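Vindell grip

From the Bukex wiki, hand-held tools section. This article needs more sources for the pad wear part.

The Vindell grip is a hand-held two-finger gripper used for teaching cloth handling to robot arms. Operator squeezes, fingers close, camera records. Same finger geometry gets bolted on the arm later, so what the hand did the arm can more or less copy. Mostly known from the Requena comparison, where it was tried against two other finger types on household fabric.

Name

From the Vindell workshop, which cut the first plates. Early notes say "V-grip", dropped after people mixed it up with a vacuum cup. Some Situsport papers still use the old name. Same tool.

Build

Two parallel fingers on a four-bar style linkage. Flat plates with cutouts to save weight, because the first solid version tired the wrist after one session. Ridged pads on the inside of the fingers. Pads are the part people swap. Everything else stays put unless a pivot screw works loose, which happens, see Faults.

No motor in the hand version. Travel is read off the trigger and logged with the video. The arm version has a motor and is a bit wider at the base, fingers the same.

Requena comparison

Run by Ignacio Soler and Amparo Aguirre over one spring, finished in April. Idea was simple: same fabrics, same folds, three sets of fingers, count the clean pickups. A clean pickup meant top layer only, lifted and held until the operator let go. Two layers by mistake = fail. Slip before release = fail.

Total logged grasps, all fingers: 3514. Of those 1000 were on slick fabric (satin types, linings), kept apart becuase the numbers looked so different from cotton. Ridged pads got 832 of the 1000. Flat rubber and bare plastic were both lower, exact split was in a table that did not survive the wiki move. Soler has been asked for it.

Bed-height work was preferred over the bench. Soft surface underneath lets the fingertips push in a little and get below the edge of the cloth. On a hard table the tips skate. Aguirre argued this made the results too kind and wanted the bench numbers reported first. They ended up in an appendix.

Two grippers were also used together, one per hand, for stretching and turning cloth. Slower to learn. Timing between the hands was the main problem, one side letting go early. 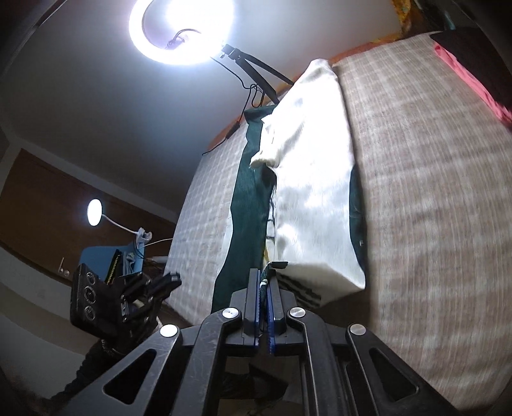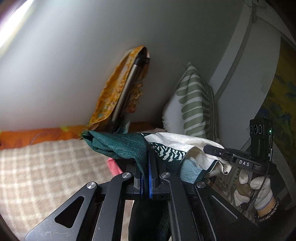

Blue-lined fingers closed on cloth, both pictures, ridged pads visible in the first. A second gripping tool is also in view in each.

Pads

Three kinds tried:

Ridged, soft. Best on slick cloth. Ridges run across the finger so the fabric cannot slide straight out. Picks up lint and loose thread, needs a wipe between runs or the grip drops off.

Flat rubber. Fine on towels, cotton, anything with tooth. Poor on satin. Cheap.

Bare plastic. Baseline only. Not recommended for any real work.

Pad change is two minutes if the backing comes off in one piece. If not, scrape. Do not use solvent on the soft pads, they swell and the fingers then don't close square.

Camera and light

The hand tool carries its own camera looking out past the fingertips, wide lens, so straight lines bend near the edges and fast moves smear. Both matter. Unai Cuesta re-ran part of the set with slower hand moves and found the fold-edge detector did much better, even tho nothing else changed. Current advice is to slow down on the approach and go at normal speed after the pinch.

Light is the other half. A strong lamp overhead is good for seeing creases in dark cloth, bad for white glossy cloth, which washes out and loses its edges. Lamp high and off to one side is the usual fix. Keep the lamp itself out of view where possible or the exposure hunts. Ainhoa Esteban's notes on this are the longest thing in the Bukex folder and worth reading before buying any lights.

Cables: tie back. A cable swinging past the lens gets tracked as a cloth edge.

Controllers

The arm tests used two controllers. First was plain position control, fingers go to the logged width and stop. Works until the fabric is thicker than the one in the demo, then it either crushes or barely holds. Second closed until it felt resistance, then a set bit more. Better on mixed piles. Slower per grasp. Carmela Salcedo wrote the second one and kept the first as a fallback, since the force reading drifts once the motor warms up.

No full count for the arm tests here. Six fabrics, one arm, short runs. Treat as a trial.

Faults

Pivot screws back out. Thread lock, low strength. Check before each session anyway.
Fingers close crooked. Usually a pad seated high, sometimes a bent inner link.
Thread caught in ridges. Pull by hand or use tape.
Trigger log jumps. Dirty sensor, or the connector is half out.
Double-layer pickup. Not really a fault, approach angle too steep. Flatten it.

Later use

Situsport took the ridged pads for its own garment sorting trial and left the rest of the tool alone. A narrower fingertip was drawn up for collars and cuffs, status unknown. The plate drawings for the hand version are the second revision, the first has one hole in the wrong place on the outer left arm and shoudl not be cut.

See also

Parallel grippers
Cloth folding, two-handed
Lens distortion, wide
Pad materials (stub)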